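Sim-only eval vs real rollouts: the rank order held, the numbers did not

plonden_pete
Posting this here before I talk myself out of it. We trained on 1,062 demos and evaluated every checkpoint twice, once in the simulator and once on the real arm in the Renaud lab. 200 sim episodes per checkpoint, 100 real ones, same task: put the small cubes on the thin board and leave everything else on the table alone.

Sim success sat well above real success for all of them. Fine, we expected that. But sort the checkpoints by sim score and you get the same order as sorting by real score, except for one swap near the bottom where both policies were terrible anyway. So I'd like to claim the sim is useless as a thermometer and pretty good as a bathroom scale you know reads light.

The part I care about is distractors. Half the sim episodes get an object that has no business being there, like a soda can, and the room behind the table is fully dressed because our first version was a gray void and the policies loved the gray void.
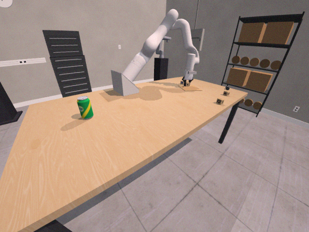

Dressing the room dropped sim scores for every checkpoint and pulled them closer to the real ones. Shadows mattered more than the furniture did. With soft shadows off, the gap came right back.

esberg_fan
How many seeds?

plonden_pete
One training seed per recipe. I know.

esberg_fan
Then you have a rank order of single draws. Retrain the top two with a new seed and I'd bet lunch they trade places.

morkley
Agree on seeds, but I think you're both skipping the bigger problem. Who tuned the friction, and did they do it before or after seeing real results?

plonden_pete
Before, mostly. Carter Gauthier on our side changed the gripper pad friction once in July, after the first real runs. One checkpoint had been launching cubes into low orbit.

morkley
"Before, mostly" is going to look great in the methods section.

esberg_fan
Reviewer 2 is already typing.

tallgrass88
I'll defend OP a little. We use sim the same way, to throw out the bad checkpoints so we don't burn a week of robot time on them. For that you don't need it to settle first and second place. I'd still drop the word "validated" if it's in your draft.

plonden_pete
It's in the title.

tallgrass88
Oh no.

morkley
Report the friction change, rerun the pre-July checkpoints with both values, and put the table in the appendix. If the order survives that I'll stop complaining about this one.

plonden_pete
That's 800 more sim episodes, so a night of compute. Can do by Friday. The extra seeds will take longer - the real arm is booked and I'm not popular with the people who booked it.

esberg_fan
Lunch bet stands. I like dumplings.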